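Home Products Card Printers Software Support News Contact

Uven 18 adds batch encoding and a new print queue

Version 18 of the Uven card design and issuing software is available for download from October. The release replaces the print queue, adds batch encoding for contactless cards and drops support for the old database format used before version 15.

The queue now runs as a separate service. Jobs sent from several workstations are held in one list and passed to the first free printer with the correct ribbon loaded. If a printer stops part way through a job, the remaining cards stay in the list and can be moved to another unit by hand. In earlier versions the whole job had to be sent again.

Batch encoding writes the chip and prints the card face in a single pass. Each card is read back before printing, and any that fail are sent to the reject tray with an entry in the log. At the Lusitcombe test site a run of 1,087 staff cards was completed with 59 rejects, most of them traced to one box of blank stock.
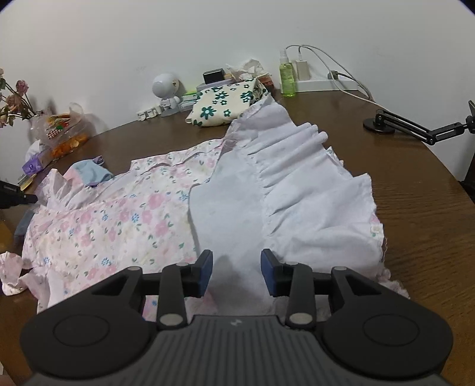

A gripper over a wooden tabletop with fabric and small household items.

The default card resolution has been raised to 600 dpi. Existing templates open at their original setting and are not converted unless the user selects Update Template from the File menu. Photographs stored at lower resolution will print as before. Printers limited to 300 dpi are detected and the output is scaled to suit.

Sukprasert, which supplies the encoder modules, has issued new firmware to go with the release. It should be installed before the software. Units on older firmware will still print but do not appear in the encoding menu.

Licences bought for version 17 can be moved to version 18 at no charge. Users of version 14 and earlier must first export their card records as a CSV file, as the new installer does not read the old database. A guide to the export is included in the download.

Telephone support is handled by the Skastevley office from 8.30 am. The licence key and the printer serial number will be needed when calling.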